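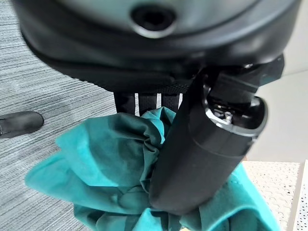 What's the best thing to eat with soup on a cold night? Grilled cheese, on plain white bread, cooked slowly in more butter than you'd like to admit to.

I know, I know - sourdough is everywhere right now and I bake it myself! I love it with jam, I love it with eggs. But in a skillet it gets so hard on the outside that you scrape the roof of your mouth on the first bite, and all those pretty holes let the cheese run straight into the pan. Soft sandwich bread soaks up the butter and goes golden from edge to edge, and it dunks like a dream.

My friend Kaj Holst thinks I'm completely wrong about this (he uses rye, and mustard, and sometimes a pickle inside, which is a different sandwich as far as I'm concerned). We argued about it all through dinner back in May and he still had two of mine.
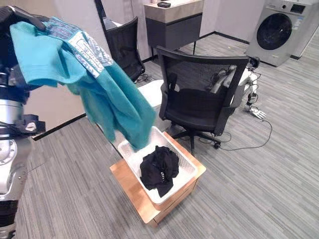 And please, turn the heat down. Medium-low, lid on for the first 4 minutes, then flip it and leave the lid off. Most of the sad grilled cheese I've been served was cooked in a hurry, with burnt bread and a cold slice in the middle. If you're feeding a crowd, keep the finished ones on a rack in the oven at 165 degrees while you do the rest. They'll hold just fine until everybody has a bowl.

As for the cheese, I go half American and half sharp cheddar, and I grate the cheddar myself. Fancy cheese is wonderful on a board with some grapes - I just don't want it anywhere near my tomato soup.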